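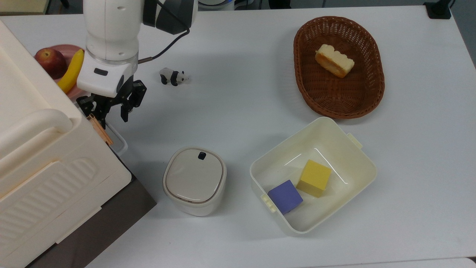

*Fig. 1 – braço sobre a mesa, garra aberta, cabo em laço a partir da articulação.*

**Célula Mimetti – preparação e manutenção de rotina**
Apontamentos para a aula prática, bancada 2. Tragam isto impresso, na sala não há rede de jeito.

Resumo do que a Helju Siliņa deu em março + o que mudou depois. Quem faltou leia a parte do cabo primeiro, é onde se parte mais material.

## 1. Antes de ligar

- Paragem de emergência premida. Só se solta depois do ponto 3.
- Tampo limpo, pano seco. Álcool não, deixa o tampo baço e a calibração visual queixa-se.
- Objectos da tarefa nos sítios da folha de disposição (cesto, prato, caixa dos cubos, móvel da gaveta). Tolerância larga, dois dedos chega.
- Parafusos da base do braço: ver as marcas de tinta. Marca desalinhada = parafuso mexeu, chamar alguém antes de apertar.
- Chão livre atrás da mesa. Mochilas no cacifo!!

## 2. O cabo da garra

Principal causa de avarias nesta célula. O laço tem de ter folga para o punho rodar de um batente ao outro. Curto demais → puxa pela ficha. Comprido demais → prende nos objectos altos ou mete-se entre os dedos.

Verificação à mão, braço sem potência:

1. Rodar o punho devagar até ao batente, ver o laço.
2. Rodar para o outro lado. Se o cabo estica, parar logo.
3. Ajustar na abraçadeira do antebraço, nunca na ficha.
4. Repetir 1 e 2.

Abraçadeira de velcro, não de plástico. As de plástico marcam a bainha e ao fim de umas semanas há falsos contactos (erro 273 no registo, aparece e desaparece, uma chatice para apanhar).

## 3. Dedos e parafusos

Dedos para baixo, garra aberta, e olhar para as articulações. Parafusos à vista: passar a chave só para sentir se há folga. Não forçar, a rosca é em alumínio e já perdemos um jogo assim.

Fixador de roscas do médio, uma gota. Deixar curar de um dia para o outro antes de voltar a carregar a garra.

Pontas gastas: trocar as duas ao mesmo tempo, sempre. Sobresselentes na gaveta Pärn do armário, referência 1411. Quem tirar o último par avisa a Sigita Petrauskas, que encomenda à Posville.

Depois de trocar as pontas é preciso refazer o zero da garra:

- fechar sem objecto, binário baixo
- gravar a posição
- abrir, fechar outra vez, comparar
- se der diferente, as pontas estão mal assentes – desmontar e limpar o encaixe

## 4. Ensaio da gaveta

É o ensaio de aceitação. Se a célula passa na gaveta, os cubos e a fruta também saem bem, em princípio. Os dedos entram na vertical no puxador e o braço puxa na horizontal, devagar. Esforço lateral nos dedos, por isso mostra folgas que o pegar-e-largar esconde.

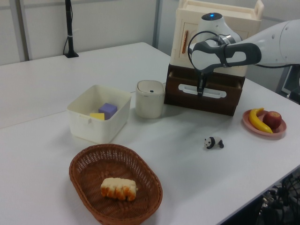 **Porque é que se entra no puxador com os dedos na vertical e não inclinados?**
Com os dedos a prumo a força reparte-se pelos dois e o puxão fica alinhado com o curso da gaveta. Inclinados, trabalha quase só a ponta de um deles, que escorrega ou empena, e o binário lido no punho deixa de servir para comparar com o ensaio anterior.

Notas soltas do ensaio:

- Velocidade reduzida no primeiro ciclo. Só depois a normal.
- Móvel encostado às marcas. Se andar com o puxão, ver a base antiderrapante, lavar com água morna.
- Ler a corrente do motor do punho no ecrã Jarnuvari, separador "Eixos". Até 59 % está bem. Acima disso parar e voltar ao ponto 2, quase sempre é o cabo.
- Luz indicadora: confirmar a cor na tabela colada à porta, não de memória (mudou com a última actualização).
- Mão fora da mesa enquanto o braço tem potência. Mesmo parado. Mesmo "só para endireitar" uma coisa.

## 5. Fim de turno

Braço para a posição de descanso, garra aberta, emergência premida, potência desligada no quadro. Por esta ordem. Se desligarem no quadro primeiro o controlador não grava os zeros e o grupo seguinte perde meia aula a refazer tudo.

Caderno da célula: hora, nome, corrente máxima lida, o que se apertou ou trocou. Letra legivel pf.

Dúvidas de hardware com o Raimonds Kļaviņa, de software com a Ewurabena Kpodo. O relatório é por grupo, máximo duas páginas, e tem de trazer a leitura da corrente antes e depois do ajuste do cabo. Sem as duas leituras não corrijo.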